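Ticket 448 — Tabletop cell, two-arm, plates and cup task
Status: open, waiting on Dauda
Priority: normal
Opened: 16 December 2025
Product: Visar cell software, Bavon setup guide

Problem: cell keeps failing our own pre-run check. Not crashing, arms move fine. Checklist says no-go on two lines (cable routing, surface) and the operators have been clicking through it anyway. Need a ruling on what counts as a pass so people stop guessing.

Work at hand, three views of the cell:
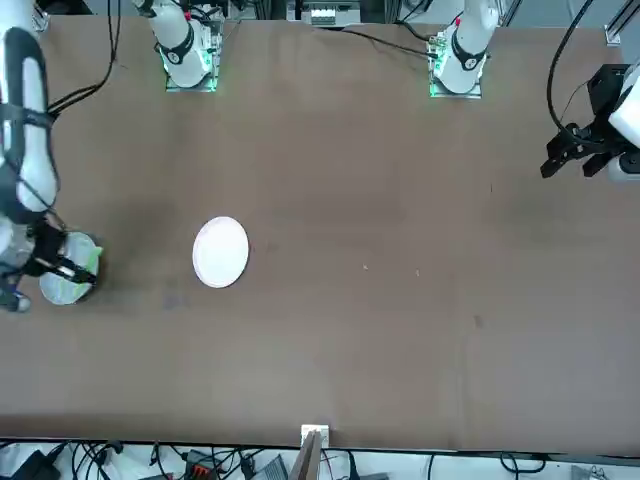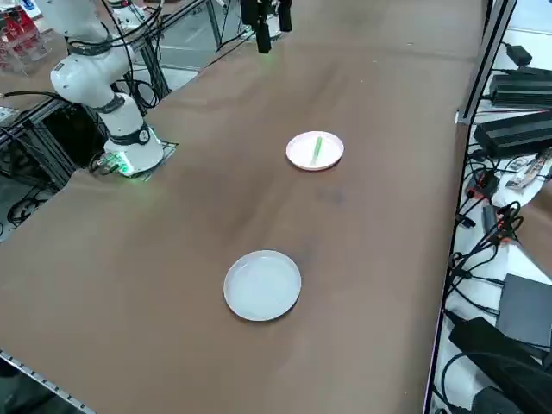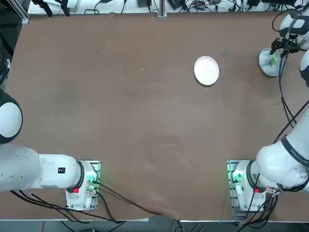
What the checklist says vs. what we have

Line 2, surface. "Work surface flat, clean and free of marks." Ours has scuffs and smudges, small specks too. Strictly that's a fail every single day. Wiped it down before opening the ticket, no change to the result. My view — the line should say free of loose items, and marks are OK if the vision check passes. Right now one person fails it and the next one passes it on the same table.

Line 4, cables. "No cable to cross the reach of either arm." Black cables run across the table from the bases, and more hang along the arms. The ones on the arms have to be there. The ones on the table don't, or not on the working side of it. The guide doesn't separate the two and it shoud.

Line 7, plates. Fine as far as I can tell. Guide wants clear space around each plate and we have plenty.

Line 9, status lights. Bases show green. The guide says green means ready, but it doesn't say ready for what, and I've watched people take green as "safe to put a hand in". That is not what our site rule says. Site rule is stop button in, then hands in, whatever color the light is. Want that printed on the checklist.

Tried so far

- Re-ran the check from a cold start. Same two lines.
- Updated the checklist file to the one on the Dullero share. Same wording, new logo.
- Cut arm speed to the setup setting and ran the cup move by itself. Logged OK. Check still no-go, as expected, speed isn't part of it.
- Pulled the run log. 2,844 entries since October, and the no-go was overridden with no comment typed in on most of the ones I opened. Didn't read them all.
- Turned override off for 10 minutes to see what it does. It blocks the start completely, no way to enter a reason. Turned it back on.

Dauda replied 2:10 pm

Says the checklist was written for a cell with a bare metal top and routed cables, and they never did a version for ours. OK to edit locally if we keep the line numbers. Also says the override should need a typed reason, there is a setting for it, will send the name of it.

My reply

Fine with local edits. Not fine with dropping line 4, which was the other suggestion. A cable that gets snagged pulls on the base connector and then we're down waiting for parts. Keep the line, fix the words.

Proposed wording, please mark up

Line 2: Surface flat, nothing loose on it except task items. Marks allowed if vision check passes.
Line 4: Cables on the arm tied at every joint, with slack for full travel. Cables on the table kept behind the bases. Anything that can't be moved gets taped flat and noted.
Line 9: Green light is not permission to reach in. Stop button first, every time.
New line 10: Look behind and beside the table too. Power bricks and spare leads in a tangle next to the cell is a fail until somebody sorts it.

Still open

Name of the typed-reason setting (Dauda)
Whether tape is allowed under the Bavon guide — page on cable fixing only talks about clips
Re-route the table cables, needs both arms powered down, so end of shift
Re-run check with the new wording and attach the log to this ticket

Leaving override ON for now but type a reason, even a short one. "ok" is not a reson.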